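Incident 2714, Requena Annex

The unit stopped at step 40 and did not release its grip. Inspector Esperanza Palacios recorded the fault as a failure to yield -- her fourth that June -- and ordered the arms powered down.
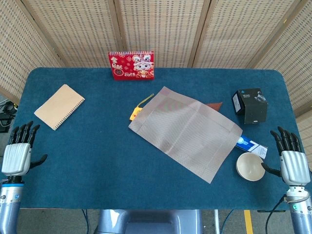 Palacios signed the restart order herself. Hyun-seo Jin, for the Drikitz Office, asked that the small bowl be moved away from the right hand before any test. The request was entered. At step 40 the fingers closed again.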